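Verbraucherberatung Purberg
@vb_purberg

1/17 Obst richtig lagern: In den kommenden Beiträgen fassen wir die Hinweise unserer Ernährungsberatung für private Haushalte zusammen. Anlass sind die zahlreichen Anfragen, die uns seit Januar zu vorzeitig verdorbener Ware erreicht haben.

2/17 Die fachliche Zusammenstellung stammt von Inês Vieira, Referentin für Lebensmittel und Vorratshaltung. Rückfragen richten Sie bitte an die Beratungsstelle, nicht per Direktnachricht an diesen Kanal.

3/17 Grundsätzlich ist zwischen nachreifenden und nicht nachreifenden Früchten zu unterscheiden. Zu den nachreifenden gehören unter anderem Äpfel, Birnen, Bananen, Pfirsiche, Pflaumen, Avocados und Kiwis. Sie können nach der Ernte noch weicher und süßer werden.

4/17 Nicht nachreifend sind Erdbeeren, Himbeeren, Kirschen, Trauben, Ananas und sämtliche Zitrusfrüchte. Wer sie unreif kauft, wird auch nach mehreren Tagen kein besseres Ergebnis erhalten. Achten Sie hier bereits beim Einkauf auf Duft und Farbe.

5/17 Viele nachreifende Früchte geben das Reifegas Ethylen ab. Besonders ausgeprägt ist dies bei Äpfeln. Empfindliche Sorten in unmittelbarer Nähe altern dadurch schneller. Auch Gurken, Brokkoli und Blattsalate reagieren darauf.

6/17 Äpfel sollten daher getrennt aufbewahrt werden, möglichst kühl und dunkel. Wer über einen Keller verfügt, legt die Früchte nebeneinander auf eine saubere Unterlage und sieht sie wöchentlich durch. Angefaulte Exemplare sind sofort zu entfernen.

7/17 Umgekehrt lässt sich der Effekt nutzen. Eine harte Birne oder Avocado reift in einer Papiertüte zusammen mit einem Apfel deutlich schneller. Bitte täglich durch leichten Druck prüfen.

8/17 Bananen gehören nicht in den Kühlschrank. Die Schale verfärbt sich dort grau bis braun, und unreife Früchte entwickeln kaum noch Aroma. Gleiches gilt für Mangos und Papayas, solange sie nicht vollständig ausgereift sind.

9/17 Beeren sind sehr kurz haltbar. Sie werden ungewaschen im Kühlschrank gelagert, am besten flach und mit etwas Küchenpapier darunter. Gewaschen wird erst unmittelbar vor dem Verzehr.

10/17 Zitrusfrüchte halten sich bei Zimmertemperatur ein bis zwei Wochen, in einem kühlen Raum länger. Netze bitte nach dem Kauf öffnen und auf Druckstellen kontrollieren. Eine einzige schimmelnde Orange kann die übrigen in kurzer Zeit befallen.

11/17 Zum Schimmel: Beeren, Pfirsiche, Trauben und anderes wasserreiches Obst mit sichtbarem Schimmelbefall sind vollständig zu entsorgen. Großzügiges Ausschneiden reicht nicht aus, da sich Schimmelpilzgifte im weichen Fruchtfleisch unsichtbar verteilen können.

12/17 Braune Stellen ohne Schimmel sind dagegen meist harmlose Druckstellen. Sie können herausgeschnitten werden. Der Rest eignet sich für Kompott, Kuchen oder Mus.

13/17 In unserer Haushaltsbefragung im Stadtgebiet Purberg haben 1000 Haushalte Auskunft über ihre Vorratshaltung gegeben. 69 Prozent bewahren ihr gesamtes Obst gemeinsam an einer Stelle auf. 42 Prozent gaben an, in der Vorwoche Obst weggeworfen zu haben.

14/17 Conceição Teixeira, Leiterin der Beratungsstelle, erklärt dazu: »Es fehlt in den Haushalten selten an gutem Willen. Häufig wird schlicht für eine ganze Woche eingekauft, obwohl die Hälfte der Ware nach drei Tagen verzehrt sein müsste.« Sie empfiehlt zwei kleinere Einkäufe pro Woche.

15/17 Zu diesem Thema bietet die Beratungsstelle einen kostenfreien Abendvortrag im Bürgerhaus Guerreiro an. Beginn ist um 18.30 Uhr, die Dauer beträgt 90 Minuten. Eine Anmeldung ist erforderlich, die Plätze werden nach Eingang vergeben. Der Zugang ist barrierefrei über den Hofeingang.

16/17 Das Merkblatt »Obst und Gemüse im Haushalt« liegt in der Beratungsstelle, in der Stadtbücherei und im Bürgerhaus aus. Auf Wunsch senden wir es gegen Rückporto zu. Eine Fassung in Leichter Sprache und eine portugiesische Übersetzung sind in Vorbereitung.

17/17 Für die Aufbewahrung bei Zimmertemperatur empfehlen wir einen luftdurchlässigen Korb ohne direkte Sonneneinstrahlung und mit Abstand zu Herd und Heizung. Geschlossene Kunststoffbeutel begünstigen Kondenswasser. Harte Kiwis können dort nachreifen und sollten, sobald sie auf Druck leicht nachgeben, in das Gemüsefach umziehen.

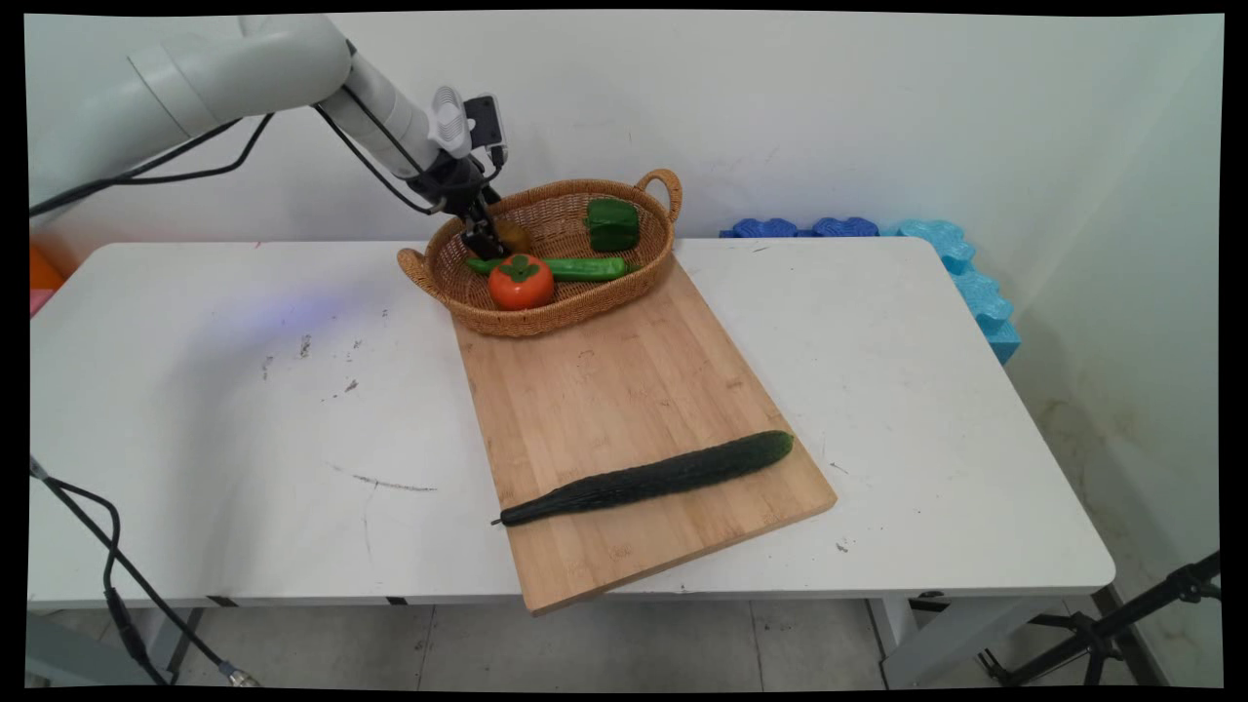 Nachtrag zu 15/17: Für den Vortrag ist auch eine telefonische Anmeldung während der Sprechzeiten möglich. Gruppen ab fünf Personen bitten wir um eine schriftliche Voranmeldung mit Angabe einer Ansprechperson. Die Folgereihe zur Lagerung von Kartoffeln, Zwiebeln und Wurzelgemüse erscheint ebenfalls auf diesem Kanal.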